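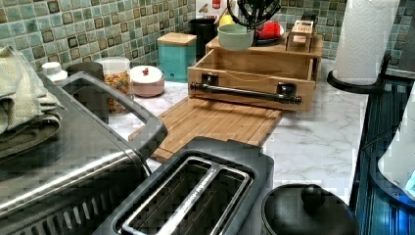
Why does a kitchen counter fill up so quickly?
Mostly from storage decisions that were never made. An item that has no shelf, drawer or hook of its own gets set down on the nearest flat surface, and in a kitchen the nearest flat surface is the counter.

Home | Contents | Previous | Next | Glossary | Index

Print this chapter E-mail this chapter

Chapter 4
Counters and Work Surfaces

Posted 11 May 2023

In Chapter 3 you measured the cabinets and drew a floor plan of the kitchen. This chapter deals with the surface on top of the base cabinets. You will learn how to divide it into zones, how to decide what may stay out on it, and how to store small appliances and dry goods close to where they are used.

Terms to know: work zone, landing space, backsplash, standing item, dead corner

4.1 What the counter is for

A counter has two jobs. It is a place to work and it is a place to keep things. The two jobs compete for the same surface. Every canister that stands against the wall takes away a few inches of room for chopping, rolling or setting down a hot pan.

In this book an object that stays on the counter day and night is called a standing item. Canisters, utensil holders, jars of cereal and countertop organizers are common standing items. So are griddles and other appliances that are too heavy or too awkward to lift every day. Dish towels often become standing items too. A folded stack gets laid on top of an appliance and stays there, and the appliance cannot be switched on until the stack is moved. Towels should never be left on anything that heats.

The Holmgren plan, which we use in the exercises, is a galley kitchen with 70 inches of counter on the sink side and 40 inches on the stove side. Before you place anything on the plan, mark an open stretch at least 18 inches wide beside the stove. This is the landing space. Nothing stands there.

4.2 Using the back of the counter

The strip next to the backsplash is hard to work on and easy to store on. Tall things belong here: utensil holders, lidded canisters, jars. Low bowls and small boxes can sit in front of them or on top of an organizer.

An organizer adds a second level, so that small items use height instead of width. A wooden box with an open compartment on top is one type. Some have a bar across the front for a towel. Measure the depth of the organizer before you buy. The Tromari unit in the Holmgren plan is shallow enough to leave a full cutting board in front of it. The larger Cemik unit is not, and the board has to be moved to the other side of the sink.

Clear jars show how much is left. Opaque canisters hide it, and need a label or a color you will remember. Either kind should have a lid that closes tightly.

Before you read on: Make a list of the standing items in a kitchen you know well. Put a check beside each one that was used in the past week. Keep the list for Exercise 4-B.

Reader comments

sistton_reader: We did the list in class. I had 20 things on mine and only checked half. The griddle did not get a check.

baker2: Section 4.2 should say something about flour. Ours is in a canister by the stove and it gets too warm there.

t.k.: Is the landing space measured from the edge of the stove or from the burner? My plan comes out different depending.

Back to top | Chapter 5: Drawers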